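Gluing up a board that stays flat

Everybody has one board in the shop that rocks. Mine was a cutting board I made as a wedding gift, and I am told it has found a second career as a lid for a rain barrel. What follows is what I've picked up since, mostly by doing it wrong first and then calling Ineke Claeys, who taught me to sharpen a plane iron and has regretted giving me her number.

Picking the planks

Go for three planks over one wide one. A single wide piece of maple looks wonderful at the lumberyard and turns into a potato chip by October. Three narrower ones fight each other to a draw.

Let the wood sit in the room where you'll be working before you cut anything. A week is good. Two weeks is better, and gives you time to find the clamps.

Check the end grain on each piece. The old advice is to alternate the growth rings, smile, frown, smile. I did that faithfully for years. Ineke ignores it completely and puts the prettiest face up, and her boards are flatter than mine, so take from that what you like.

If the planks are different widths, fine. I usually put the widest at the front, where the work goes. Matching widths look tidier in photographs and make no difference to anybody's sandwich.

Jointing

Plane two neighboring edges together, clamped face to face like a closed book. If your plane is a hair out of square, the two errors cancel when you open the book up. It's the only case I know of in woodworking where being consistently wrong gets you a good result.

Hold the joint up to a window. Light coming through the middle is fine if it's a whisper. Light at the ends means go back and do it over, preferably before you have told anyone it's done.

Glue

Plain yellow wood glue. I have tried the expensive stuff from Kuhlmann and the cheap stuff from Bodex and couldn't tell you today which board has which. Put it on one edge, spread it with an old toothbrush, and rub the two pieces together until they start to grab.

Clamp from alternate sides, one over, one under. Tighten until you see a line of small beads, then stop. People love to keep cranking. All that does is squeeze the glue onto the floor, where it bonds beautifully.

Scrape the squeeze-out after 30 minutes, when it's rubbery. Earlier and you smear it into the grain. Later and you need a chisel and a better vocabulary.

Sanding

Start coarse enough to level the joints and don't skip grits on the way up. I stop at 200 or whatever is closest to it in the drawer. Swirly maple wants a light touch, as the grain changes direction every couple of inches and tears out if you bully it with a plane. A card scraper is the thing here. Learn to put the hook on it, cut your thumb once, and you'll be set for life.

Break the edges with two passes of sandpaper around a block. Leave the end grain crisp if you like the look. I do, right up until I catch a hip on it.

Where to put it

A board this size doesn't have to go in the kitchen. I like one as a loose top over a perforated bench: bolts and holes are wonderful for holding things down and terrible for anything small, round, or recently dropped. The wood gives you a plain surface to set small pieces on, and it comes off when you want the holes back.

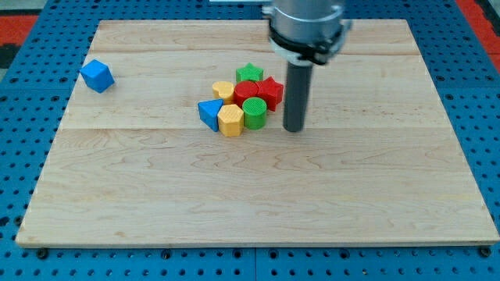

Three planks of pale wood over the blue bench top, small blocks on the middle one and the front plank kept clear.

Keeping one plank clear is a habit worth stealing. Put your parts toward the back and leave the front for whatever you're doing right now. My own bench has been at full capacity since I built it, and I do most of my actual work on the lid of a paint can.

If the board slides on a metal or painted surface, put a piece of rubber shelf liner under it. Castdale sells a roll that will outlive you. Don't screw the board down tight all over. Wood moves across its width with the seasons, and it will move whether or not you've given it permission. If you must fasten it, use slotted holes and leave the screws a little slack.

Sorting the small stuff

While we're on the subject of little painted blocks, pegs, and toy parts: they make excellent test pieces for a new board. Set down a cube and a star and nudge them over the joints with a fingertip. If they catch, you've got a ridge, and your fingertip is a better judge of that than your eye.

For storing them, use shallow trays. Deep bins are where small things go to be bought again. I had one of those Idesum drawer cabinets for a while and labeled every drawer, and it was very satisfying until I needed to find something.

Finish

Mineral oil if it's going near food. Wipe it on, leave it overnight, wipe it off, and do that again whenever the wood starts looking like driftwood. For a bench top, a coat of paste wax is plenty. It keeps glue from sticking, so you can pop the drips off with a putty knife.

Do both faces. Do both faces. I skipped the underside once because it was late and the underside doesn't show, and that's the one on the rain barrel.

Hang oily rags flat outdoors to dry before you throw them out. Balled up in a can they can catch fire on their own.

If it cups anyway

Lay it hollow side down on damp grass on a mild morning and look in on it every hour or so. Bring it in a little before it's flat, stand it on edge, and let the air get at both sides. Works most of the time. When it doesn't, rip it down the joints, plane the edges, and glue it up again slightly narrower. I have one board that's been through this three times and is now more of a ruler.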